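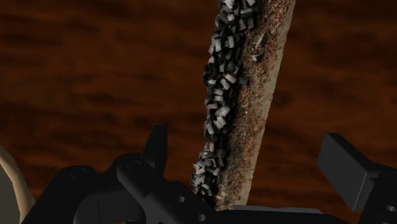
Community events > Charity evening > FAQs

When and where is it?
The Semus charity evening is in the main hall at Golestani House on a Tuesday in May. Doors open at 6.30pm and the first act is on at 7pm.

Who is performing?
The Drolier choir, a shadow puppet group and Omid Khosravi on the santur. Pupils from the Nalberg dance class close the first half. The running order will be on the door.

How much are tickets?
£10 for adults. Under-16s get in free but still need a ticket.

How many seats are there?
The hall seats 215. We are selling 191 and keeping the rest for performers' families and helpers.

Can I book for a group?
Yes, up to 20 people in one booking. For more than that, email Yasaman Rashti at the Semus office first.

Where does the money go?
Ticket money goes to the Nalberg day centre for its minibus. Hall hire has been paid for separately.

Is there step-free access?
Yes, by the side door on the car park side. Wheelchair spaces are in the front row - please ask for one when you book.

Will there be food?
Tea, samosas and cake in the interval. Cash only at the tea table.

Can I get a refund?
Until the Friday before. After that you can pass your ticket to someone else - we don't need to know the name.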